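Última actualización: Mar 18, 2019

Publicado por tasador_norte

Edificio Relorari: ¿superficie útil o construida?

tasador_norte: El anuncio de Wuteck da 892 pies cuadrados. El plano registrado da menos. Sospecho que incluyen el trastero.

kamel_b4: En Kamel miden a cara exterior de muro. La diferencia sale de ahí - el trastero va aparte.

tasador_norte: No me cuadra. Los muros no suman tanto.

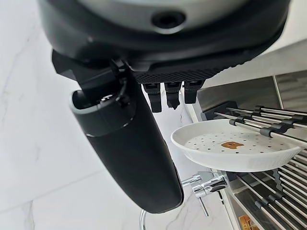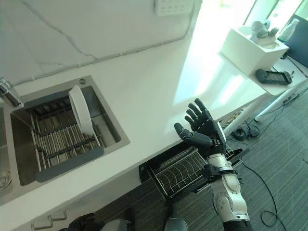
planta10: ¿Qué cifra vale para calcular la cuota de comunidad?

kamel_b4: La del coeficiente inscrito en la escritura de división. La del anuncio no interviene.

planta10: Pago 1,738 al año y el vecino, con la misma planta, aproximadamente 2,000.

tasador_norte: Tendrá garaje vinculado. Pide el desglose antes de julio.

Temas relacionados
- Cirkorside: retrasos en la entrega
- Terraza de uso privativo y coeficiente
- Wuteck: gastos de reserva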